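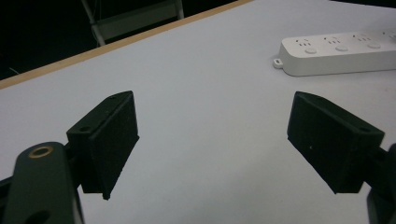 Bianca Iordache
Workspace Coordinator, Skisley Shared Offices

Power strips on worktables: placement and fastening

Members are invited to comment on the proposed guidance for worktables in Room 302 and Room 308. The present arrangement, under which a strip is laid on the tabletop wherever it is convenient, has led to repeated requests for clarification. I propose the following.

1. A power strip in use on a table is to be kept near the far edge, with its outlets facing up.
2. The supply cord is to leave the table on the side away from the chairs.
3. Strips are to be returned to the supply cabinet by 18:00 unless the table is reserved for the following morning.

Comments will be accepted until the end of May.

---

kiria_facilities wrote:

The Kiria floor supports items 1 and 3. With regard to item 2, our tables have seating on both long sides, and no side can be described as away from the chairs. I would suggest "the side nearest the wall outlet."

---

Buzatu wrote:

I must disagree with item 1. A strip left loose on a smooth top moves whenever a plug is pulled, and placing it farther from the user makes this worse. Our office mounts strips beneath the table with two screws and has had no complaints in 18 months. The tabletop should be kept for work.

---

Bianca Iordache replied:

Thank you both. The wording proposed for item 2 is accepted.

Mounting beneath the table was considered last year. The tables in both rooms are leased, and the lease does not permit drilling. Members also objected to kneeling in order to reach a switch.

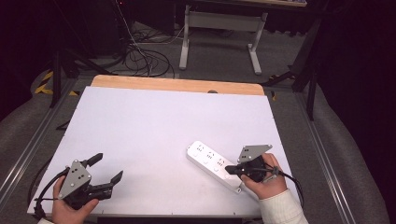 Cord length is the matter I would ask members to consider next, as the cabinet holds strips of several lengths and the longer ones are generally taken first. Excess cord ends up on the carpet, where it is caught by chair legs and by the cleaning equipment. Black cables lie in a tangle on the floor behind the board, and I would like the final guidance to require that such slack be gathered and tied. The strip itself lies diagonally on the white surface, which item 1 as drafted would allow; I have no objection to the angle.

---

nullness wrote:

Could the guidance state who supplies the ties? We purchased a pack of 30 for Room 308 and they were gone within the month.

---

Buzatu wrote:

I accept the point about the lease. I maintain that a loose strip is a poor arrangement — removable adhesive strips would hold it and would not breach any agreement I have seen.

---

kiria_facilities wrote:

We tried adhesive on two tables. It left a residue which required solvent, and the finish was dulled. I cannot recommend it.

---

Bianca Iordache replied:

Reusable ties will be stocked in the supply cabinet and charged to the general account. Adhesive mounting will be left out of this version. Buzatu is welcome to submit a product for testing on the spare table in Room 302.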